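Stuvby 发言监看台 安装与设置指南
第 4 章 接入政论节目、录言论、出摘要 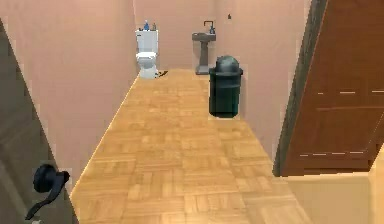 图 4-1 浴室,门外视角,拼花木地板

适用:竞选办公室、议员办公室、地方报社的监看岗。装机部分看第 3 章,本章默认 Gagnon 采集盒已经通电、联网,前面板绿灯常亮。灯不亮的先回去看 3.6,别往下做。

4.1 开始之前

手边备好这几样:
管理员帐号和密码(不是值班帐号,值班帐号看不到“信源”菜单)
当地有线或网络直播的订阅凭证
本选区候选人名单,CSV 格式,UTF-8
一块空的外接硬盘,容量见附录 B

候选人名单请用选举机构公布的正式姓名,昵称、头衔放第二列。第二列可以空。不要在姓名里加党派缩写,加了匹配率会掉得很难看。

注意:旧版 Skillov 导出的名单能直接导入,但备注列会丢。要保留备注的先手工拷一份出来。

4.2 添加信源

1. 用管理员帐号登录,左侧点“信源”,再点右上角“新增”。
2. 类型选“直播频道”或“点播栏目”。电台访谈选“纯音频”。
3. 填频道名称。名称最长 255 个字节,汉字按三个字节算,所以别把整段节目介绍贴进去。
4. 粘贴流地址。走 Gagnon 采集盒的不用填地址,在下拉框里选输入口就行。
5. 点“试播”。等画面或者波形出来。
6. 保存。

试播超时是 20 秒。过了还是黑的,多半是凭证过期,或者采集盒的输入口选错了。换个口再试,不用删掉重建。

一台采集盒最多同时录 4 路。选举夜不够用的,加第二台,接法一样,主从关系在“设备”页里设。第二台必须跟第一台同一个网段。

注意:同一信源不要在两台盒子上都启用。会录两份,摘要里每句话出现两遍,去重要手工一条条点。

4.3 排节目时段

全天录也可以,硬盘吃不消而已。一般办公室只录政论时段加整点新闻。

1. 打开信源,进“时段”标签。
2. 点“按节目单导入”。没有节目单的频道点“手动”。
3. 勾要录的栏目。晚间访谈、周末圆桌、选举特别节目这三类默认已勾。
4. “提前开始”和“延后结束”都设上。辩论会几乎没有准点收的,延后给宽一点。
5. 临时加播:勾“突发自动续录”。勾了以后,只要画面下方还识别得到嘉宾字幕条,就不会停。
6. 保存,回到总览看时间轴,色块有没有重叠。

重叠的色块是橙色。橙色不影响录制,但会占掉一路。

夏令时切换那一夜请提前检查一遍时段。Kustbridge 市议会的直播流自带时间戳,不受影响,其他频道看各自设置。

4.4 导入候选人和嘉宾名单

1. “人物”菜单,“导入”,选 CSV。
2. 对列:第一列正式姓名,第二列别称,第三列现任或曾任职务。
3. 预览。红色行表示重名或者空行,改完在传一次。
4. 给每个人设“立场标签”。可以先不设,以后补。
5. 上传声纹样本。每人至少一段本人单独讲话的录音,不要用多人抢话的片段。
6. 点“训练”。这一步慢,可以关掉窗口去做别的,后台会跑完。

单次导入上限 300 人。超过的拆成几个文件。

前任官员、落选人、已退选的,建议也留在名单里,状态改成“非候选”就行。他们上节目评论现任候选人的话,照样会被对手阵营拿去用。

注意:主持人单独建一个组,组名必须叫“主持”。不建的话,主持人提问时念出来的引语会被算到嘉宾头上。这个错误客服每个选季都接到。

4.5 引语与转述的区分

这一节请看完再开自动摘要。

系统把节目里的话分成三种:
原话。嘉宾自己当场说的。
转引。嘉宾或主持念别人说过的话。
转述。嘉宾或主持用自己的话概括别人的意思。

默认只有“原话”会进摘要标题。“转引”进正文,带引号和来源。“转述”进正文,不带引号,前面加灰色的“据称”。

设置方法:
1. “规则”菜单,选“归属”。
2. 灵敏度拉杆放中间。
3. “比较句单独标记”打勾。
4. “澄清与更正关联”打勾。
5. 保存后点“重跑今日”,看几条结果是不是顺眼。

比较句说明:凡是嘉宾拿甲和乙作比较的句子(谁更合适、谁更能赢、谁准备得更好),系统会在条目旁边标一个天平符号,并强制保留前后各一句。这类句子单截一句出来最容易走样。不要为了标题短把前后句删了,编辑器里删得掉,但审核那关会弹回来。

澄清关联说明:同一人在后来的节目里又谈到同一件事,系统会把新条目挂在旧条目下面,并在旧条目右上角加“有后续”。挂错了可以拖开。已经发出去的简报不会自动改,需要手工补发更正,见 4.8。

注意:“据称”两个字可以换成别的词,不能留空。

4.6 设提醒

1. “提醒”菜单,“新建”。
2. 触发条件选人物、关键词,或者两者都选。
3. 收件人填邮箱或者手机号。手机号带国家区号。
4. 选时间窗。夜里不想被吵醒的,设成早上六点以后合并发送。
5. 点“发测试”。

关键词用竖线分开,不用逗号。议题词别设得太宽,“税”一个字能让手机响一晚上,写“房产税”、“燃油税”这样的。

候选人之间互相点名的提醒是单独的开关,在页面最下面,要往下拉。默认关。

4.7 出摘要

1. “摘要”菜单,选日期和频道。
2. 模板选“晨报”“快讯”或者“辩论专用”。
3. 点“生成”。
4. 逐条过一遍。点条目左边的三角可以回放对应片段。
5. 有疑问的点“存疑”,存疑条目不会发出。
6. 点“送审”。

审核人必须和编辑人不是同一个帐号。小办公室只有一个人值班的,在“设置—流程”里关掉双人审核,关掉以后每份摘要末尾会多一行“未经复核”。这行去不掉。

辩论专用模板按议题排,不按时间排。想看时间顺序,右上角切换。切换只影响你自己的屏幕,不影响发出去的版本。

导出格式有纯文本、PDF 和网页。发给记者的一般用纯文本。PDF 里带回放链接,链接有效期在“设置—分享”里改。

4.8 补发更正

1. 找到已发摘要,点“更正”。
2. 选出错条目。
3. 错误类型选一项:归属错误、断句错误、漏掉上下文、其他。
4. 写更正文字。写清楚原来怎么写,现在怎么写。
5. 送审,发送。

更正会发给原来的全部收件人,不能挑人发。收件人中途被删掉的也会收到。

注意:不要用“撤回”代替“更正”。撤回只是把服务器上的链接关掉,对方邮箱里那份还在。

4.9 常见情况

字幕条识别成别的名字
 多半是频道换了版式。信源里点“重学版式”,放一小段新画面给它。

两人同时讲话,文字全乱
 正常。条目会标“重叠”,手工听。没有更好的办法。

电话连线的嘉宾认不出来
 电话音质要另传一份声纹。人物页里有“电话样本”一栏,跟普通样本分开放。

广告也被录进摘要
 竞选广告默认算内容,商业广告不算。不想要竞选广告的,“规则”里关“付费政治内容”。关之前问一下负责媒体投放的同事,他们可能正要用。

候选人退选以后提醒还在响
 状态改了,提醒没改。提醒要单独停用。

硬盘满
 先导出,再清理。清理顺序从最旧的未引用片段开始,已被摘要引用的片段默认锁定,解锁要管理员密码。选季结束前不建议解锁。

Skillov 旧库连不上
 旧库只读。先在旧机器上停掉 Skillov 服务,再从 Stuvby 里挂载,顺序反了会报占用。报了占用就重启旧机器,重来一遍。

4.10 选举夜检查单

下午做,不要等到开票:
采集盒全部重启一次
每一路试播
时段延后结束改成“手动停止”
人物状态核对,退选的、递补的
提醒测试发一条
外接硬盘剩余空间
审核人帐号能登录,密码没过期
备用网络插上,切换试一遍

开票期间别升级软件。弹窗点“以后再说”。

计票数字不归本系统管,节目里嘉宾口头报的得票数会照原话录下来,不做核对。要引用数字请以选举机构公布的为准。

存挡设置、保存年限和移交手续见第 5 章。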